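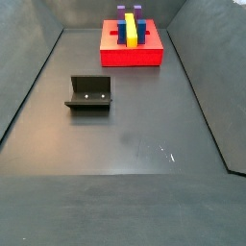

How many demos before I admit it isn't working? (colored block assembly, teleop)

Benedek Szűcs
Posted in January, edited once for length

I've been asked to collect demonstrations for a block assembly task and I'm having trouble believing in the plan. I'd like to hear from people who have done this and don't sell anything.

The task: a red base with a slot across it, plus a small set of blocks in purple, blue, yellow and green. The arm is supposed to build a little structure on the base. One person drives the arm by hand, everything gets recorded, and the recordings go into Cakadov, which is the training package we license from Harnmont. We record a wrist view and a fixed view of the whole tray.

Harnmont's setup guide says 52 demos is "a solid start" for a task like this. We did the 52. The trained policy picks up a block fairly often, carries it to the base, and then hovers over the spot like it forgot why it came in. Sometimes it lets go too high. When I wrote to support they told me 600 would be a better number. Going from 52 to 600 with nothing in between doesn't sound like engineering to me, it sounds like someone hoping I'll go away until spring.

My own guess is that the trouble is in the placing part. The blocks have to end up upright and close together, so by the time the last pieces go in there's not much room for fingers.
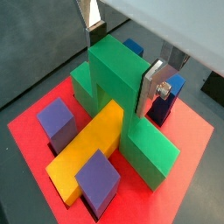 Placing is also where my operators differ the most. One of them lowers straight down and opens. The other comes in at a slant, touches, wiggles, backs off a hair, then opens. Both get the block where it belongs. I have no idea whether mixing the two is "variety" (which the guide says is good) or just mud.

So, three things I'd like to know. Is there any sane way to tell whether more demos will help before I spend weeks recording them? Should I throw out the messy ones? And does it matter that the tray looks nearly the same at the start of every recording? We reset it by hand and we've gotten tidy about it. There's also a black bracket that lives in the tray and gets left where it is most of the time.

I'm not against this stuff. I'd just like one number from somebody that wasn't pulled out of a hat.

Montserrat Casado
Marked helpful

I don't have a magic number either and I'd be suspicious of anyone who gives you one without seeing your recordings. But you can find out whether more data is the fix, and it costs you a day or so of machine time and no new recording at all.

Take the 52 you have. Train on half of them. Train again on all of them. Run both policies the same way, same starting layouts, same number of tries, and write down how far each try gets. Don't score it pass or fail. Score it by stage: reached, grasped, carried, lined up, released, still standing afterward. If the full set gets clearly further than the half set, you're still on the slope and more demos will probably buy you something. If the two look the same, then 600 of the same thing will most likely give you a very well practiced version of the same hover.

Please do the scoring by hand, and have someone other than the person who trained it do it. I've seen a lot of "mostly works" turn into something much sadder once it was written on paper.

On the hovering: my money is on your two operators. A lot of these methods learn something close to what people did in that situation. If half your recordings go down at that moment and the other half slide sideways, the policy can end up doing a bit of neither. Some packages handle this better than others. The brochure will say yours does. Test it. Train on one operator's recordings only, then the other's only, and compare. With 52 split two ways you'll be short on data, so look at how it fails and don't get hung up on the score. If the hover goes away with a single operator, there's your answer and it didn't need 548 more recordings.

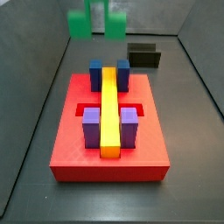 Then there's the order of the build, which you didn't mention at all and which I'd want to know before anything else. Do your people always put the pieces in the same order? Do they always finish the same structure? It's easy to say "build it" and have one person do the back pair first and the other do the front pair first, or even swap which color goes in front. A person watching the recordings doesn't care, they can see what's going on. The policy gets a picture of a half-built thing and has to work out which step comes next, and if the answer was different in every recording then it has every right to dither.

So pick an order. Pick a finished layout. Write both down in a sentence each and tape it up by the controls. If you really do need several layouts, label every recording with the one it belongs to, and make sure the label goes into training and isn't just sitting in a file name. I would check that last part in Cakadov yourself and not take the checkbox's word for it.

Messy ones: I keep the wobbles and I drop the lies. A wobble is where the operator missed, saw it, and fixed it. Those are gold, and most collections don't have enough of them. A lie is where someone knocked a block, reached in with a hand to straighten it, and kept recording. Also anything with a long pause in the middle while the operator thought about lunch. If your recordings include a lot of standing still above the base, you have been teaching it to stand still above the base. Trim those before you retrain. That alone might be worth more than support's advice.

Tidy resets are a real problem, but I'd fix the order and the operators first. Change everything at once and you'll never know what did it.

Zsófia Halász

Just get the 600. We had a pick and place at work and it was bad with few demos and good with a lot. Storage is cheap. You can film while you do other things if the operator is quick.

Also make sure the lights are on, ours changed in the afternoon and it messed everything up. We switched to the Drirnico gripper too so maybe it was that. Anyway more is better in my experience.

Tianyou Liang

I disagree with the answer right above mine, or at least with the part where three things changed and the demo count got the credit. That's how these numbers get around. Someone adds recordings, fixes the lights and swaps the gripper in the same month, and afterward the story is "we needed more data."

I'll take the third part of Benedek's post, the one about the start always looking the same, as Montserrat has covered the rest.

Yes, it matters, and it matters in a sneaky way. If the base sits against the back wall in every recording, the policy can do well without looking at the base very much. It learns roughly where to go. Then someone bumps the base a finger's width and it places a block with great confidence on the spot where the base used to be. You'll see the same thing with the bracket. If it's always in one corner of the tray, it becomes part of the furniture. Move it and you may get strange behavior from a policy that never had any reason to touch it.

You can check for this today. Run your current policy on the usual layout 9 times and note where it gets to. Then shift the base a little to one side, leave everything else alone, and do 9 more. Then put the base back and move only the bracket. If the second or third batch falls apart, you know what's missing, and it's a certain kind of recording, with things moved. A bigger pile of the same kind won't supply it. Nine tries is thin for proving anything, but a policy that memorized the tray usually gives itself away well before that.

What I do on my own setup is make a list of starting layouts before the session, shuffle it, and have the operator set up whatever comes next on the list. People are terrible at being random. Ask somebody to "vary it a bit" and by the tenth recording they've found a favorite spot. And save a still from the fixed view at the start and end of each recording. Flip through the starts quickly. If they look like the same photo over and over, that's your variety. Flip through the ends too. You'll catch the builds that were called finished and weren't.

One more gripe. Keep some layouts out of training altogether and use them only for testing. Harnmont's sample script picks test recordings at random from the same pile, or it did when I tried it, and the score that comes out of that is very flattering. It tells you the policy can copy operators in places where it has already watched them. The number I care about is tries on the real arm with a layout it hasn't met.

As for a total, I'd record a small batch with the order fixed and the layouts shuffled, retrain, and run the same tests. Stop when a batch no longer moves the stage scores. It might stop well short of 600. It might also go past it, and I wouldn't promise you otherwise. Contact-heavy placing with blocks packed close is harder than the demos on anyone's website.

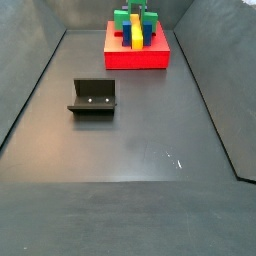

Kinga Bakos

Agree with the held-out layouts, but I'd push back on "stop when a batch no longer moves the scores." With 9 tries per test, the scores will jump around by themselves. You could stop too early on a bad afternoon, or keep going on a lucky one. Run more tries, or at least run the same policy twice before you compare it with anything. We did that once and the two runs disagreed so much that we tore up a whole page of notes.

Benedek Szűcs

Thanks, all. I went through the recordings last night with the build order in mind. There is no build order. My two people each have their own and neither knew the other's. I also found plenty of standing still above the base, some of it mine.

I'm going to trim the pauses, do the half and full comparison, then the single operator runs, and leave the 600 alone until I've seen those. Kinga, point taken on the tries, I'll do each test twice. Support has been told I'll get back to them. I asked them in the same message where the 52 came from and so far they've sent me a link to the setup guide.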